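Hudier Teaching Kit: Set-up and Operation
Section 5. Teaching a task with the hand-held grippers

5.1 Scope

This section covers two-handed tabletop tasks taught with the left and right hand-held grippers. Teaching by remote control from the Betura console is covered in Section 6. Charging and firmware are covered in Section 2.

5.2 Before you start

1. Check that both marker cubes are seated fully on their mounts. A cube that turns under finger pressure must be refitted before recording.
2. Wipe the marker faces and the lenses with a dry cloth. Do not use solvent on the markers.
3. Open and close each gripper through its full travel. The reading on the status page must return to the same value each time the jaws close.
4. If a head camera is used, tighten the strap until the camera does not shift when you look down at the table.
5. Route cables behind the wrist and clear of the jaws.

CAUTION: Keep loose sleeves and lanyards away from the fingers. The trigger linkage can pinch skin and fabric.

5.3 Laying out the table

6. Place the objects for the task inside the reach of the robot arm that will later run it. A position that is easy for a person may be out of range for the arm.
7. Leave room to bring both grippers down to the tabletop without touching the wall or a neighboring object.
8. Put trays and plates down in a slightly different position for each take. Do not tape them in place.

NOTE: Other people may move through the room during recording. They should stay out of the space between the operator and the task objects.

5.4 Recording a take

9. Hold both grippers over the table, jaws open, and press Start in the Drenerari recorder.
10. Hold still until the tone sounds. Takes with movement before the tone are rejected at import.
11. Perform the task at about half your normal speed. Approach each object in line with the jaw opening.
12. Close the jaws fully on rigid items such as a spoon handle. On soft items, stop closing at first contact.
13. Keep the idle gripper in view of the working one where the task allows it.
14. Release the object, withdraw both grippers, hold still, and press Stop.

Views from the gripper and head cameras, plate and tray layout: 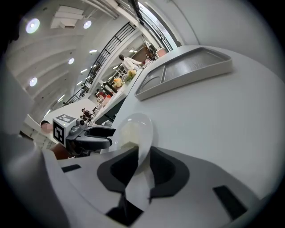
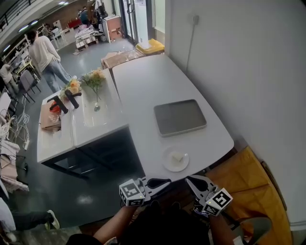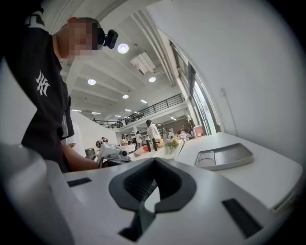
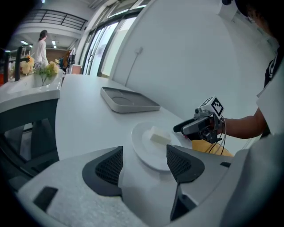
Toon Geerts objects to step 11: "Half speed is fine for the approach, but I would drop it for the lift. If you slow down there, the arm learns to hover, and you get a pause over the plate on every run. We re-recorded a whole set at normal lifting speed and the pause went away."

The reduced speed in step 11 remains the default for new operators. Experienced operators may lift at normal speed if the tracking score stays green for the whole take. Do not mix the two methods in one set.

5.5 How many takes

A single-object task needs 20 accepted takes before a first training run. Add 5 more for each object whose position changes independently. The recorder stores up to 3000 takes per project and shows a warning at 2000. Export and archive the project when the warning appears.

5.6 Reviewing and rejecting

15. Open the take list and sort by tracking score.
16. Play back every take marked amber. Reject it if a marker cube leaves the head camera view for longer than the dropout limit set in Preferences.
17. Reject any take in which an object was dropped and picked up again, unless recovery is part of the task.
18. Enter the operator's name in the Operator field. The field is case sensitive, and takes filed under two spellings will be treated as two operators.

NOTE: Rejected takes are kept in the project folder until Purge is selected. Purge cannot be undone.

5.7 Faults during recording

No tone after Start: The recorder has lost one of the cameras. Stop, reseat the connector at the gripper end, and repeat from step 9.

Jaw reading drifts: Run Zero Jaws with the fingers closed and nothing between them. If the reading drifts again within the same set, replace the finger pads and run Zero Jaws once more.

Left and right swapped in playback: The cubes have been fitted to the wrong grippers. Exchange them. Takes already recorded can be corrected with Swap Sides in the Edit menu.

Tracking lost near windows: Direct light on a marker face can wash out the pattern. Lower the blinds or turn the table, then record a test take before continuing.

5.8 After the set

19. Close the recorder before disconnecting either gripper.
20. Wash or replace any finger pads that have touched food, and let them dry before refitting.
21. Store the grippers with the jaws open. Pads left closed under spring load take a permanent set.

Continue with Section 6 for remote control, or Section 7 to transfer the set to the arm.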